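Umness Repair Fair Fills the Old Depot

The spring repair fair in Umness had its biggest turnout yet this March, and what a morning it was! Doors opened at 9 a.m. and the line already reached the bakery. By closing, 242 people had come through with toasters, lamps, radios and one very old accordion.

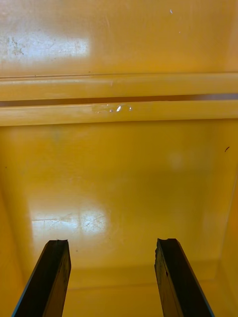

Entry was free, as always, and most folks stayed well past their turn just to watch. Reginald Holloway, who started the fair with three card tables and a borrowed extension cord, spent the day at the radio bench. "I had a woman in tears over a kitchen radio," he said. "Happy tears — it was her dad's."

Of the items brought in, 70 were signed up for the electrical benches alone.

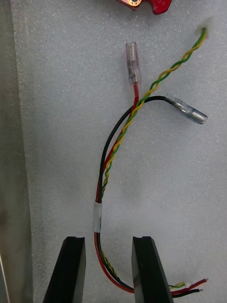 Red, black, green and yellow wires gathered in a short clear band.

The kids' corner was new this year and a huge hit. Children from Samonte School took apart old keyboards (with permission!) and 49 of them went home with a badge. The Skevier Street choir sang at noon, and the chili was gone before they finished.
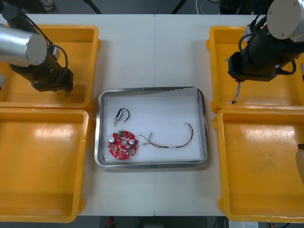 Plans for a fall fair are already moving. Holloway would love a sewing table and a second bike stand, and the Grolau library has offered its basement if the depot is booked. Anyone who can darn a sock should give the library desk a call.

18 shares | 3 comments

Recent stories
Skevier Street bridge reopens to walkers
Samonte School garden gets its first bees
Library extends evening hours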